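Flikimstead Shared Workshop
Progress Report to the Clillura Small Projects Fund
Hand-Held Gripper Build, Second Reporting Period

Summary

Work during this period moved from bench assembly to regular use in ordinary rooms. The gripper body is complete, the fingers have been through their third revision, and recording sessions have begun in members' homes. Spending remains within the award. One item, the wrist mount for the motorized version, is behind schedule and is discussed below.

Work completed

The first period ended with a working trigger and a pair of fingers that flexed too much under load. Both fingers were redrawn with a wider base and a triangular opening in the side, which reduced the print time without a loss of stiffness that we could measure on the workshop scale. The fingers are now fixed with round-headed screws in place of the earlier snap fit. Members had reported that the snap fit loosened after a few dozen squeezes, and the change has ended those reports.

The gripping pads were the larger task. The pads supplied with the Flutent starter kit were smooth and performed poorly on rigid plastic. The group cast ridged replacements in blue rubber, using a two-part mold made at the workshop. The first batch was too soft and tore at the edges. The second batch has been in use since February, and only one pad has been replaced.

The trigger linkage was also rebuilt. The original cable stretched, so that the fingers no longer met at full squeeze. A rigid rod has taken its place. The handle is slightly heavier as a result, and two members with smaller hands have asked for a shorter reach. A revised handle drawing is ready and will be printed early in the next period.

Home sessions

The funding agreement called for trials outside the workshop, in rooms that had not been cleared or arranged for the purpose. These sessions are now under way in six households. Each household receives the gripper, a charged battery pack, and a one-page task sheet. The tasks are everyday ones: picking up and moving bins, folding small cloths, putting away packages, and sorting papers.
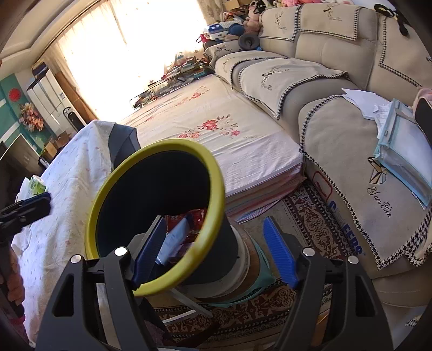

A total of 274 recordings have been made against a target of 300 for the period. The shortfall is the result of a storage card fault that affected one household and was not noticed until the files were copied. The task sheet now asks members to check the most recent file before they put the equipment away.

Results from the home sessions have been useful in ways the bench tests were not. Round containers proved harder than boxes, especially when lifted by the side and not by the rim, and a container with anything inside tends to swing as it leaves the floor. Bright windows also caused difficulty, as the camera exposure shifts when the gripper turns toward them. Exposure is now locked at the start of each recording. This setting will stay in place unless darker rooms show a need to change it.

Items behind schedule

The mount that will join the fingers to the motorized arm was due for completion in this period. The aluminum plate ordered from Breathnach arrived with the hole pattern turned by a quarter, and the replacement took longer than expected. The plate is now at the workshop and has been checked against the drawing. Fitting will begin once the wiring for the finger motor is finished. We expect this item to be complete by the middle of the next period, and the delay does not affect the home sessions.

Budget

Materials for the pads and fingers came in under the planned amount. Some 100 dollars of that saving was used for spare storage cards and a second battery pack. No other transfers between budget lines were made. Receipts are kept at the workshop and will be supplied with the final report, as the agreement requires.

Plans for the next period

The remaining recordings will be completed first, with priority given to round and flexible objects. The shorter handle will be issued to the two members who requested it, and their comments will be gathered before any wider change. Once the motorized arm is fitted, the group will repeat a small set of the home tasks on the workshop bench, using the same pads and fingers, so that the two versions can be compared directly.

We also request permission to keep the gripper in its current households for one further month after the period closes. No additional funds are sought for this extension. A written reply before the next workshop meeting would allow the loan forms to be renewed on time.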